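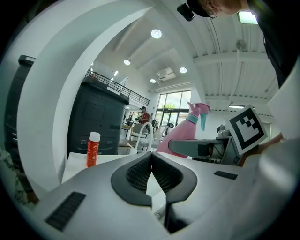 A pink spray bottle and a small orange-red bottle with a white lid on a white tabletop.

Premberg Hall opens cleaning supply exchange on Saturday

PREMBERG – Residents who have half-used cleaning products at home can bring them to Premberg Hall this Saturday, when the neighborhood exchange opens for the first time in its new room on the ground floor.

The exchange is organized by Arkska, the local reuse group, which until now has worked from a garage on Chidiac Street. The group says the garage became too small already in spring. In the new room there are tables for sorting and a sink, and the entrance has no steps, so that people with strollers or heavy bags can come in easily.

The idea is simple. A visitor brings bottles that are not needed anymore, and they are checked at the first table. Products that are closed well and have a readable label go to the shelves, where any other resident can take them home free of charge. Empty spray bottles are also welcome. They are rinsed, and the trigger is tested with plain water before the bottle is offered again.

According to Arkska, 171 households used the exchange in the last season, and 77 of them came more than once. The group estimates that around 2000 bottles passed through the garage in this time. Most of them were window cleaner, dish soap and bathroom spray.

Spray bottles are the item that visitors ask for most often. Many residents buy concentrated cleaner and mix it at home, and for this they need a bottle with a trigger that still works. Triggers are usually the first part to break, while the bottle itself can serve for years. For this reason the group keeps a box of separate triggers and collars, and visitors can try which one fits to their bottle. It is not always successful – the threads differ from one maker to another – but the box is emptied almost every month.

Small bottles are more difficult. Their labels are often printed in very small letters, and after some time under a kitchen sink the text can become hard to read. A bottle whose contents cannot be confirmed will not be put on the shelves. The visitor is asked to take it to the city drop-off point, and a printed map with the opening times is available at the door.

The exchange does not accept paint, motor oil, pool chemicals, pest control products or anything that was poured into a food or drink container. Products containing bleach are accepted only in the original bottle. The group also asks visitors not to mix leftovers together before they come, even if the products look the same. Some cleaners give off dangerous fumes when they are combined.

Part of the shelving was paid by Prodwood, a furniture workshop in the same district, which also cut the tabletops to the size of the room. The hall gives the space without rent until December. After that the agreement will be discussed again, and the group hopes to stay at least through the next spring cleaning season.

A short demonstration is planned for 11 a.m. and will be repeated at 2 p.m. Visitors can learn how to take a trigger sprayer apart, clean the nozzle with warm water and put it together again. A blocked nozzle is a common reason why people throw away a bottle, and in many cases it can be opened in a few minutes. There is no registration, but the room can hold only a limited number of people, so late visitors may have to wait in the corridor.

The first 100 visitors will receive a set of blank labels for marking their own bottles at home. The labels have space for the name of the product, the date of mixing and the amount of water used. Arkska recommends writing with a permanent marker and covering the label with clear tape.

The doors are open from 10 a.m. to 4 p.m. Bottles should be carried upright in a box or a strong bag, with the nozzle turned to the closed position. Parking behind the hall is limited – the bus stop is across the street. Children are welcome together with an adult, but they are asked to stay away from the sorting tables.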